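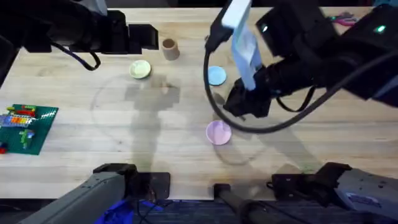 Kuldeep Garg keeps his budget in a spiral notebook, and when I asked him what a two-armed robot bench costs to set up he opened it before he answered. "People ask me for the price of the arms," he said, "and I always want to talk to them about the table first." He's fond of his table, I should say, a pale wooden one with long stripes in the grain, and he had me look at how the arms are clamped to the front edge with the open wood left in the middle for the work, which at the moment means a little paper-looking cup and some small round dishes in pink, blue and yellow-green. The dishes didn't come out of the equipment budget at all. "My wife was clearing out a cupboard," he told me, very pleased.

Kuldeep does the purchasing for Willcombe, where the plan is to have a second bench running by April. The first quote he got, from a supplier called Flestier, came to 3334 dollars for mounts, cables and a set of spare gripper fingers, and he spent a good long while going through it line by line with his colleague Unathi Motaung before either of them would sign. "Unathi crossed out the spare fingers and I put them back," he said. "Then she crossed them out again. We bought them in the end, and I haven't brought it up more than once a week." She was sitting across from us and let that one go by.

What would he do differently? He thought about that over most of a cup of tea. "Cables," he said finally. "I put down 400 for cables and clamps and it should have been 700. You measure with the arm sitting still, and then the arm reaches across the table and you need that nice loose loop, and you haven't got it." Unathi agreed with him there - she had done the measuring, she admitted - and added that she would ask for delivery on a Tuesday, when there are two of them in to carry things up the stairs.

The second bench will go by the window if the table fits. Kuldeep has the measurements in the notebook, and Unathi is going to check them.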